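CHAPTER 8
Arranging with Artificial Stems

I came to artificial flowers sideways. My first teacher, Nadège Bailly, kept a drawer of them for days when the market let her down, and for a whole April I thought of that drawer as cheating. Then she handed me a white spray and a plain vase and told me to make it look like something I'd want to walk past every morning. It took me all afternoon! I've had a lot more respect for the drawer ever since.

You already know from Chapter 7 how to cut and condition fresh stems. You can put the bucket away now, but keep the habits. An artificial stem still has a best side, it still needs room, and it still looks silly if every blossom sits at the same height. What changes is that you get to take your time. You can pull a stem out 19 times and it won't sulk (mine have been through worse).

We'll work with three kinds of material in this chapter. The first is the tall flowering stem, which gives you your height. The second is the spray, with its thin branches that want to wander off to one side - let them. The third is greenery, and that's the part most beginners skip. I lay mine down flat on the table while I work on the flowers, and I don't pick it up until I can see where the gaps are.

Start with a clear vase if you have one. It's the hardest kind to fill, as every stem shows right down to the bottom, and you'll learn more from one bad try in glass than from a whole shelf of pots.

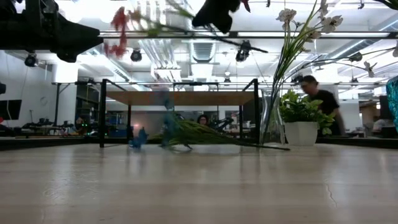 Department of Floral and Interior Studies

White blossoms in the clear vase, red still on the move, greenery lying on its side on the table. Before you read on, decide where you would put the red spray and make a quick pencil sketch of it. We'll come back to your sketch in Section 8.2.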